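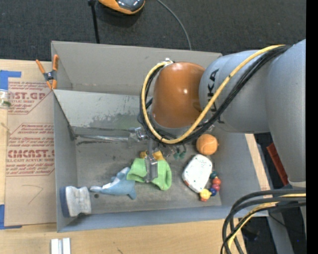 Figure 1. KUKA arm and gripper over the mixed-object bin.

Zineo bin-picking software: progress report to Woline, July 2024

Work package 4, grasp planning. Lead: Meenakshi Raju.

The planner now scores candidate grasps directly on the segmented point cloud. Object models are no longer needed, so soft items such as cloth and plush toys go through the same path as rigid ones. Leire Toledo has rewritten the collision check to include the bin walls and a simplified volume for the gripper.

The regression set stands at 157 recorded bin states. Replanning on the full set completes without a crash. In 20 states the planner returns no grasp; most of these have an object against a wall, where the clearance margin rejects every approach.

Cable routing is not yet modelled. Wrist rotation is limited in software until Florencio Bravo's hose envelope is merged.

Next period: merge the envelope, make the wall margin depend on approach angle, and release the log viewer to Climar. No change to budget is requested.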